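## 4. Setting up the bow tie cell

Revised 19 July 2018. Replaces the Katene sheet, which claims the cell is ready in 8 minutes. Plan on longer.

1. Lay the white board on the table and tape it down. Brush off crumbs before a session.
2. Set the oval tray lengthwise at the far side of the board, in front of the thin pole.
3. Open both grippers all the way and look at the pads.
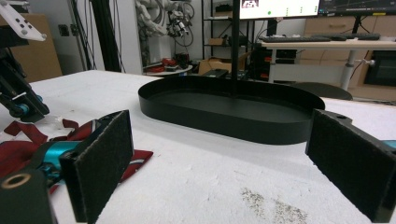
4. Replace the felt when you can see bare spots. Prastport rates a pair of pads for 3,727 grips. We have never gotten near that, so go by the felt and ignore the counter.
5. Check that each cable has enough slack to reach the far rim of the tray.

**Caution:** Keep fingers out of the jaws while the power is on. The soft-stop setting is not a guard, whatever the brochure says.

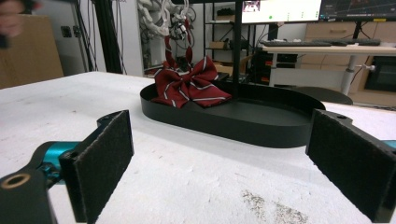

6. Pick up the tie by its ribbon. Pads that close on the knot tend to drag it out of shape.
7. Lower the tie slowly and open the jaws only when the ribbon has gone slack.

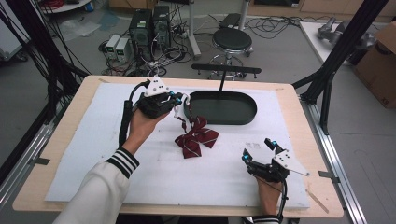
8. Do 2 trial placements with each gripper. If either one slips, go back to step 4.

**Note:** The Ultent software has an "auto-align" button. It may help. I'd still check the result by eye. 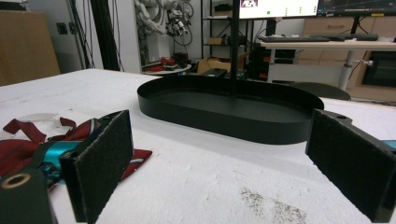 Brodo disagrees about the felt: swap both pads every August, worn or not, and don't trust anybody's eye. Fine, if you have the spares.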